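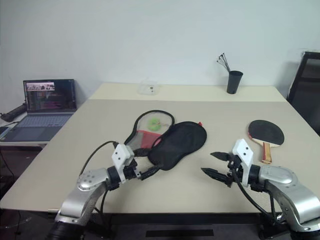
Two-arm bench at Trindthorpe, grippers over the table with net, ball, eye mask and paddle.

From: Jasper Jacobs
Date: 13 May 2019
Subject: Re: Stisska bench rules, draft for comments

Hello all,

thank you for the draft. My comments are below the quoted text.

Desmet wrote:
> Rule 4. Before the arms are enabled, the table holds
> only the objects of the task list. Laptops stay on a
> separate desk.
> Rule 5. Cables on the arm must be fixed every 30 cm.

Rule 4 is fine for us. Our laptop has its own desk already. But please say if "table" includes the raised part at the back. We keep a cup with wires or probes there, and I would prefer one clear answer — allowed or forbidden — for all sites.

With rule 5 I have a difficulty. A cable needs a free loop near the gripper, or it pulls when the wrist turns. I propose 40 cm, and one free loop at the last joint.

I also miss a rule about chairs. In Tresville they keep them outside the reach of the arms, and this should be written down.

Can we close the text in June?

Regards,
Jasper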